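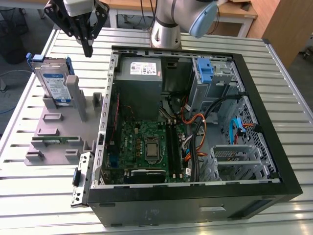
Week 3: Depreciation, or Where the Money Went
Intro to Small Business Bookkeeping, Kirnel Evening Program
Thursday, September 15, 2022

Reading before class: chapter 7, skipping the section on mines and timber unless you own a mine.

Last week we left Abella Printing with a new office computer and a bookkeeper who wanted to call the whole price an expense in January. You can see the appeal. The money left the bank in January and everyone was sad in January. But the computer will still be in use next year, and the year after that, and accrual accounting wants the cost spread over the years that get some good out of it.

Depreciation is that spreading. It does not measure what the thing would sell for. Students fight me on this every term, usually with a story about a truck.

Terms you need

Cost: what you paid, plus whatever it took to get the item in place and working. Delivery counts. Lunch for the person who carried it upstairs does not, however steep the stairs.

Useful life: how long you expect to use it. This is a guess. Write down how you made it, and try to make the same guess for the same kind of item next time.

Salvage value: what you expect to get for it at the end. Also a guess, and for office equipment usually a flattering one.

Book value: cost minus all the depreciation taken so far.

Straight-line method

(Cost minus salvage value) divided by useful life in years.

Abella buys a secondhand label cutter for $300. They expect to keep it five years and sell it for $50. The amount to spread is $250, so the yearly expense is $50. Yes, that is the same number as the salvage value. It confused last year's class for nearly 40 minutes and I have left it in on purpose.

The entry at year end:

Debit Depreciation Expense 50
Credit Accumulated Depreciation 50

Do not credit the Equipment account directly. The original cost stays there until you get rid of the thing, and Accumulated Depreciation sits underneath it like a bad conscience.

Getting rid of it

Suppose Abella sells the cutter after three years for $40. Book value is 300 minus 150, or $150. They have a loss of $110:

Debit Cash 40
Debit Accumulated Depreciation 150
Debit Loss on Disposal 110
Credit Equipment 300

If your debits and credits don't match, look for the mistake before you invent an account called Miscellaneous. I have met that account. It only grows.

Things people keep in the equipment list for no reason: a fax machine, chairs that went home with someone, a van last seen in Cluresgate. Once a year, walk around with the list and look for each item.

For next week

1. Redo the Abella cutter with a useful life of four years and the same salvage value.
2. Cotik Bakery's problem, page 50, parts a and b. Part c has a typo and cannot be solved by anyone.
3. Bring a calculator. Your phone is fine if you can keep it on the calculator.

Tax depreciation follows its own rules and gets its own evening. Please hold truck questions until then.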